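Local News > Buildings & Heritage

We use cookies to remember your preferences and to count visits. By continuing to browse you accept our cookie policy. OK / Manage settings

Old Curkeck Savings Bank gets its front door back, at the side

03/01/2018

The former Curkeck Savings Bank on the corner of Irley Street will keep its dome, its granite steps and its famously unhelpful clock, under plans approved last night after 18 months of argument over where people should walk in.

The answer is the side. The building's grand entrance, up a flight of steps steep enough to have discouraged several generations of depositors, will stay where it is and stay shut. Visitors will instead use a new level door on Mill Lane, cut through what used to be the coal store. The brass plate reading "Tradesmen" will be cleaned and kept, a few feet from where everyone will now go in.

The conversion, by the Rerevska practice, turns the banking hall into a public reading room and the upper two floors into 7 apartments. The vault, which no one has managed to propose a sensible use for, will remain a vault.

For those who know the building mainly as the place where the bus turns, a little history. The bank was put up in 1881 for a company that had been lending money to mill owners and wanted to look as though it would go on doing so. The first architect, Josiah Olatunji, drew a restrained two-story building in brick. The directors asked for columns. He drew columns. They asked for a dome, and he resigned, leaving a set of drawings on which somebody has written "dome?" in pencil in the place where the dome now is.

The man who finished the job is not named in any of the surviving minutes, though his bill is discussed in them at length. He faced the Irley Street side in granite and left the Mill Lane side in brick, apparently on the theory that customers would only ever arrive from one direction. The join between the two can be seen from the bus stop. It doesn't line up by five inches.

The company itself lasted until 1893. After that the building was a different bank, then a gas company showroom, then a tax office, then a carpet store whose owner painted the ceiling of the hall brown to save on cleaning. It has been empty since the store closed, unless you include the pigeons, who have had the dome to themselves and have treated it as you would expect.

It is the ceiling that has caused the most excitement among the sort of people who get excited about ceilings. A test patch cleaned in July took off the brown paint and found stenciled borders in dark red and green, with a pattern of wheat sheaves that nobody had on record. More than 400 square feet of it may survive. The report submitted with the plans calls this "a significant find" and then, on the following page, prices it, after which the word significant is used more carefully.

The apartments drew less attention and more letters. Objectors were worried about parking, then about trash cans, and finally about whether bedrooms had any business being in a bank at all. The design statement replies that the manager lived over the hall with his family until 1911, and that the second floor was bedrooms long before it was filing. Partitions from the tax office years will come out, the original door openings will be used again, and the tall windows will not be cut across by new floors, as was threatened in an earlier scheme that all parties now claim to have opposed.
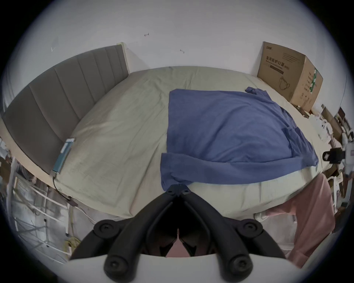
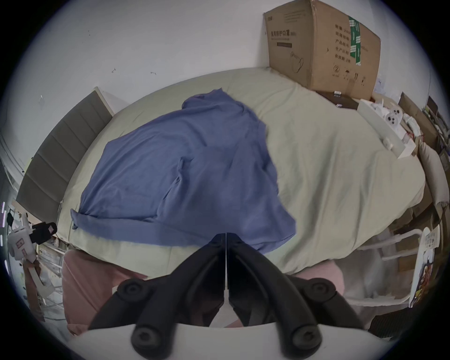
Chukwuemeka Ugwu told the meeting that he had no quarrel with anyone sleeping above a banking hall, only with the rooftop plant room, which on the drawings appeared to be the same height as the dome and a good deal wider. He asked whether the town had really waited this long to see the skyline improved by an air handling unit. The plant room has since been lowered and moved to the Mill Lane side, where it will be hidden by the parapet from everywhere except the upper deck of the parking garage.

Temitope Nwosu, speaking in favor, wanted the steps opened as well as the side door. A staircase that leads to a locked door, she said, is a strange thing to spend money repairing. The architects answered that the main doors open inward onto the mosaic floor, that the mosaic is cracked, and that the doors could be used on special occasions once it has been relaid. Asked what would be a special occasion, they said that was a matter for the building's management. The building does not have any management at present.

Then there is the clock. It sits in the pediment over the main entrance and has said twenty past four for as long as most residents can remember. The movement is missing. The original condition of the approval was that it be "restored to working order," which was amended during the evening to "repaired," and then, following a short discussion about cost, to "made safe." It will therefore go on being twenty past four on Irley Street, but securely.

Other conditions are more ordinary. The granite is to be washed with water only, following an unfortunate experience with the town library. The iron railings are to be repaired in kind, and the missing section, which was taken away for scrap in the 1940s, is to be recast from the surviving length. Replacement windows on the brick side must be timber. The carpet store's sign, which is plastic and says CARPETS, may be removed.

There was a brief attempt to save it. One letter argued that the sign had now been up for longer than the first bank was in business and had a stronger claim to local affection. The planning report thanks the writer for the comment and notes it.

Scaffolding is due to go up on the Mill Lane side before the end of spring, beginning with the dome, where the leadwork has failed on the north face and rain has been getting into the hall. The bus stop will move across the street for the duration. The reading room is expected to open first and the apartments afterward, although the timetable also includes a period of 5 weeks labeled "investigate vault," with no further explanation.

The approved drawings can be looked at in the town hall during office hours. Use the side entrance. The front steps are being repaired.

Filed under: Architecture, Irley Street, Planning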